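To: the Culby-Elmont allotments and kitchen gardens list
Subject: Re: Quinces again (was: what is wrong with my jelly)
Date: Thursday, October 10, 2019

On the matter of the quinces, one of our Elmont members wrote:

> I followed the method you posted last fall to the letter and I have
> 6 jars of something the color of weak tea that pours. It does not
> set. I have boiled it twice more since and it still pours, only now
> it tastes burnt. My neighbor says you have to use green fruit. My
> sister says you have to use ripe fruit. The back of the sugar bag
> says to buy their special sugar. Also, is it true you can't eat a
> quince raw? I tried one and I would like to know if I should be
> worried.
>
> And when is the tree supposed to be pruned? Mine has not been
> touched since we moved in and it is now leaning on the shed.

Taking these in the order that matters, you should not be worried. A raw quince won't hurt you, apart from the teeth. There are supposed to be places where people eat them off the tree with salt, and I wish those people well. Ours are the Culby kind, hard as a doorknob and about as juicy, and all one bite will do is suck the moisture out of your head for an hour. Don't eat the seeds in quantity, but I can't imagine you were going to.

Now the jelly. Your neighbor and your sister are both right, which must be unbearable for all three of you. Underripe fruit has more pectin, ripe fruit has more smell and flavor, and the sensible thing is to use mostly fruit that has just turned yellow with one or two greenish ones thrown in. I do it by eye. If you picked everything dead ripe, with brown patches, and then left it in a bowl in the hall for three weeks because it made the house smell nice, you have your answer. I did exactly that my second year. The house smelled wonderful and the jelly went on ice cream until spring.

The other thing I suspect is water. My post last fall said "cover with water," and I see now that I should have said "barely cover, and then stop." If the fruit is bobbing around, there's too much. You want the pieces sitting in it like people in a hot tub who don't know each other. Simmer until they fall apart when poked, and don't skimp on this. Quinces take longer than any recipe admits. Leave the cores and the peel in. I know it looks like a pan of garbage, but that's where most of the pectin lives.
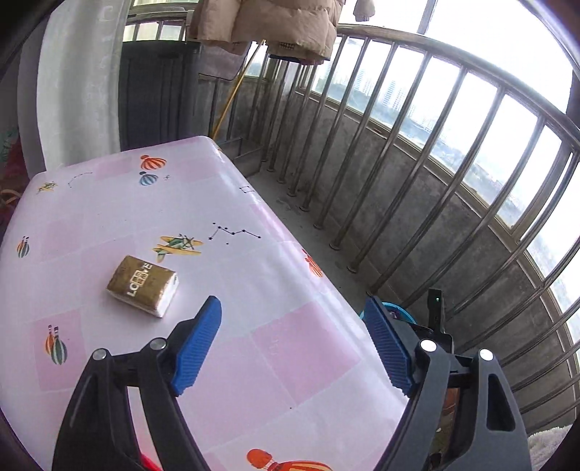
Straining is where families break down. Hang the bag over a bowl, go to bed, and do not squeeze it. Everybody squeezes it. I've been asked whether a good hard squeeze gets you another jar, and yes it does, a cloudy one, and you will see that jar at the back of the shelf every time you open the cupboard and know what you are. If cloudy doesn't bother you, squeeze away; it tastes the same, and once the label is on and there's a bit of checkered cloth over the lid, pink and white like the tablecloth up there, your relatives will be too busy being charmed to hold it up to the light. I have fobbed off a lot of cloudy jelly under a lot of checkered cloth.

Then measure the juice. Measure it, don't guess it, since this is the one spot in the whole business where guessing costs you. Cup for cup with sugar is the old rule and it works, though I go a little under on the sugar. A good squeeze of lemon goes in too. The special sugar will work, I suppose, and so would glue. A quince has enough pectin to set a driveway if you treat it right, and paying extra for more seems like buying a hat for your hat.

Boil it hard in a wide pan. A tall narrow pot is what gets you that weak tea look, or else the burnt taste, and it sounds as if you've managed one after the other. It should go from straw to pink to a proper rusty red as it cooks. Start testing on a cold saucer well before you think it's ready. Push it with a finger, and if it wrinkles, you're done. If you have a thermometer, fine, but mine has been wrong since I bought it and I've grown used to ignoring it.

As for the 6 jars you have, I wouldn't boil them a fourth time. You can't cook the burnt out of anything. Thin it with cider vinegar, add mustard and a lot of black pepper, and brush it on pork. Tell people it's a glaze. Nobody has ever asked for proof.

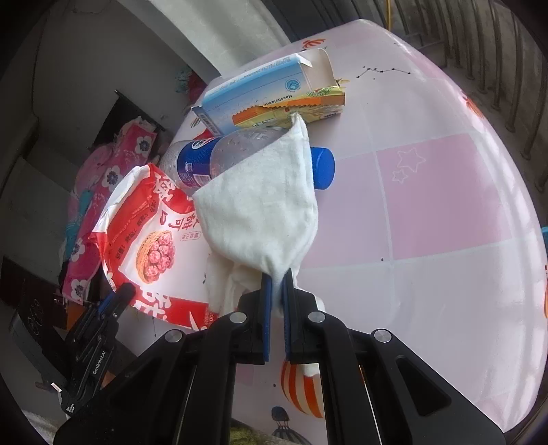
Pruning is a longer story, and I'm afraid the shed may have to be patient. Do it in winter, when the leaves are off and the tree is asleep. Not now. I know it's tempting now, with the thing leaning on the roof and the weather still pleasant, but put the saw down. Prop it if you have to. One of the old trees up at Worthorpe has been held up by a fence post and a folded feed sack for as long as I've been going there, and it outproduces everything else in the row.

When you do get to it, don't take more than a quarter of the tree in one go. Quinces fruit on the tips of the new growth, so if you shear the whole outside like a hedge, you'll have a lovely round tree and not one quince. Take out what's dead first, then what's crossing, then stand back and have a cup of something hot. Most of the harm I've done to trees came in the ten minutes after I should have gone in for that cup. Cut out any suckers coming up around the base, too. Depending on what the tree was grafted onto, these may turn out to be a different plant altogether with plans of its own.

You didn't ask about leaf blight, but you will. If the leaves got brown spots in summer and half of them dropped early, that's probably what you have, and so do I, and so does everyone on the Elmont side of the creek. Rake up every fallen leaf and get it off the property. Don't compost it. I composted mine for years and more or less ran a boarding house for the stuff. Opening up the middle of the tree helps because the leaves dry faster after rain. There are sprays. I haven't had much joy from them, and the one I tried made the garage smell like a struck match until Easter.

Various leftovers, while I have the floor:

The scion wood swap will be in April again, same barn, same bad coffee. It's late for dormant wood, so if you want to bring cuttings, take them in the dead of winter, wrap them in damp paper, and put them at the bottom of the fridge away from the apples. Label them. Last time there were 7 bundles on the table marked "pear?" and I took one home out of pity. It's a plum.

Somebody asked off-list where to buy the Manole quince. I've never seen it for sale. Mine came as a stick from another stick. It's a lumpy, fuzzy, bad-tempered little tree, and it gave me more than 70 fruit this year, every one with its own idea of what shape to be. I'll bring wood for whoever wants some, but be warned that the fuzz gets everywhere. Rub it off with a dry dish towel before you wash the fruit. Wet fuzz turns to felt.

The archive is still there for anyone who wants to look things up before asking. The quince thread now stands at 204 messages, of which I'd guess a third are an argument over whether to peel. I was on the wrong side of that one for quite a while and some of you were very kind about it and some of you weren't.

Finally, please trim what you quote when you reply. I cut the question above down to what was needed. The digest before last came through with the same recipe for pickled beets in it over and over, each copy indented a little further than the one before, until it was running down the right-hand side of the screen one word at a time. It wasn't a bad recipe. I made it. Go easy on the cloves.

If anyone has spare half-pint lids in the regular size, I'm short and will trade quinces, washed, fuzz off. I can meet you at the Worthorpe turnoff most mornings before nine.

--
You are receiving this because you subscribed to the Culby-Elmont list.
To leave, send a blank message with "unsubscribe" as the subject.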